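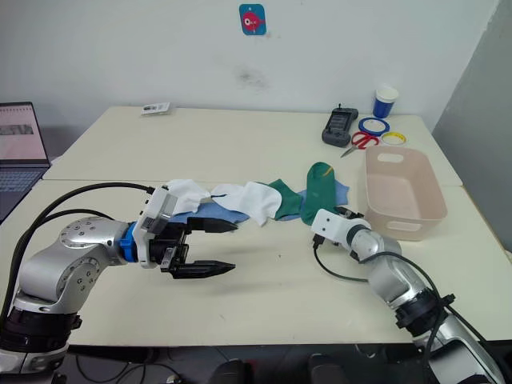 Home Care > Laundry > Sorting Guides

4. Pairing and storing socks

The Prarnel leaflet says a full load of socks can be paired in 2 minutes. I have never managed it, and I doubt the people who wrote the leaflet have either. Allow 8.

4.1 Clear a stretch of table and lay the socks out in one line. A heap looks quicker. It usually isn't.

4.2 Match by color first, then by size. Check green and dark blue near a window before you commit.

4.3 Look for small marks near the cuff. Two socks of the same green may not be a pair if only one has a mark.

4.4 Lay each pair flat and fold it once. Balling is said to save space, but it stretches the cuff.

4.5 Put the folded pairs in a plastic basket, heaviest at the bottom. Ravn claims 25 pairs for its small basket. Thin summer socks, maybe.

NOTE: White socks rarely match as well as you would hope. If length and ribbing agree, call it a pair.

CAUTION: Do not snip loose threads while the sock is bunched up. Flatten it first and keep the scissors away from the heel.

4.6 Keep single socks for 7 washes, then use them as dust rags. Sock clips, including the Willia ones, are supposed to make this step unnecessary. See Section 5 before you buy any.

Text: Frida Damgaard. Last revised March 8, 2025.

© Cladedlow Home Guides | Contact | Back to top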